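Skip to comments (20)

Two Pots Before Noon: Talking Tea with Nele Desmet

Monday, August 28, 2023

I showed up at Nele Desmet's shop in Endthorpe with a head cold and a list of questions, and by the time I left I had used maybe half the list and the cold was somebody else's problem. (Sorry, Nele, if it turned out to be yours.)

If you've ever driven through Endthorpe you've passed her place. It's the narrow one between the shoe repair and the bank, with De Smet painted over the door in green. And yes, I asked. "The sign guy put a space in it and one capital too many," she told me. "He offered to fix it for free and I said leave it, I kind of like her better than me."

She didn't grow up with tea. Her parents ran a coffee counter in Desberg and tea was what you got when you had the flu. Then a roommate left a tin of oolong behind when she moved out, and Nele drank it all winter, badly brewed, boiling water, leaves left in for an hour. "It was terrible and I finished the whole tin," she said. "I still think about that. How good does a leaf have to be to survive me at that age?"

I wanted to know what she tells people who walk in knowing nothing, which was me until fairly recently!

"I ask what they had for breakfast," she said. "If it's something sweet, I'll pour them a roasted one. If they skipped it, I send them next door for a roll first. Strong oolong on an empty stomach, you'll be lying on my floor."

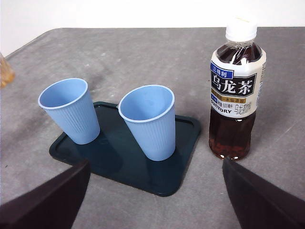

Bottled oolong and a pair of light blue cups.

We got onto bottled tea because I confessed that I drink a lot of it, mostly in the car. I was braced for a lecture. Nope! She keeps it in her own fridge at home. "In November I'm in the shop until eight every night," she said. "You think I go home and warm a pot? I open a bottle. I do pour it in a cup, though. My mother would want me to pour it in a cup."

Her business partner, Bart Postma, wandered in from the back at this point to disagree with her. Bart does the ordering and the books, and he thinks bottled oolong tastes like the inside of a thermos. They went at it for a good ten minutes while I ate all the cookies. He did admit that he once carried a bottle onto the Gallia, the ferry his brother works on, and enjoyed it very much, but he puts that down to the sea air.

Money came up too. The most expensive tea on the wall goes for $700 a pound and I asked who on earth buys that. "People buy an ounce," Nele said, "and then they're scared of it. It sits in the cupboard until it goes flat. Drink it! Drink it on a Tuesday with toast."

She has no plans for a second store. She'd like a longer counter and a dishwasher that doesn't howl. Bart would like her to stop giving away samples. I walked out with one in each pocket.

Share this (2) | Views: 2,112

Get new interviews by email. Sign up for our newsletter.

Contact | Copyright 2023 | Back to top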